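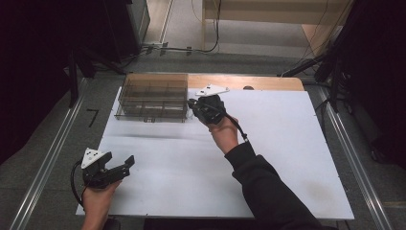 Divided organizer on the white board, compartments empty.

Ticket: Clear organizer rocks on flat surface
Opened by: Ladan Hassanpour
Assigned to: Mehrangiz Shahbazi, Trenance support
Product: Bindar compartment box, clear brown tint
Opened: 2025-04-09
Status: Closed, replacement feet sent

Problem as reported
The box rocks when I press on a back corner. I bought it for sorting small screws and the fine ones jump into the next compartment. It did the same on my kitchen counter and on the white board I keep on the wood table.

Reply 1, M. Shahbazi
Please empty the box, turn it over and check the feet. Then set it down on the bare table without the board and press each corner in turn. Tell us which corner moves.

Reply 2, L. Hassanpour
Back left moves, the other corners don't. Same with and without the board, so the board is fine. The foot on that corner looks shorter than the others – maybe worn, maybe it came that way. I slid a folded receipt under it and the rocking stopped.

Reply 3, M. Shahbazi
Thanks. That points to the foot and not the box. Please don't glue anything on yet, as some glues cloud acrylic. I'm sending a set of stick-on feet, part 29. Peel off all the old ones and replace the full set.

Reply 4, L. Hassanpour
Feet came today. One old foot left residue, which came off with dish soap and warm water. The box sits flat now. The partitions are still tight. Screws are back in – 200 of the small ones and 70 of the long. OK to close.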